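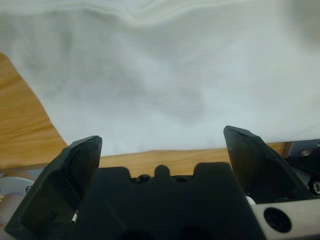

Kikurville Stain Notes is a plain-text set of 149 home recipes for getting marks out of fabric, typed up by Debora Piras and Brian Kioko. It's such a fun pile to dig through! White cloth on a wooden table, like this, is where most of the recipes begin, and tea has the longest chapter.

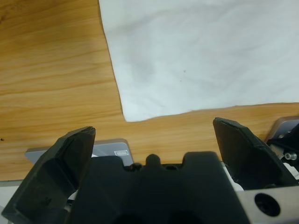 Each recipe lives in `recipes/` with a stain, a fabric and a soak time in minutes (36 of them are still missing that last one, so please send yours).

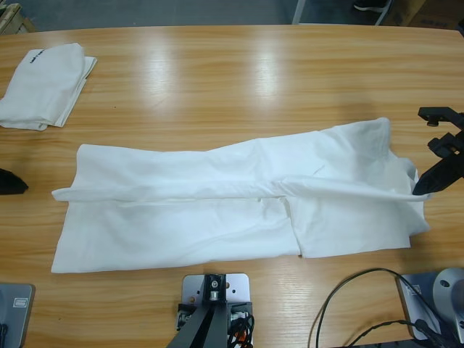
**Can I reprint the recipes?**
Please do, and credit Kikurville if there's room.

Last update: September 2011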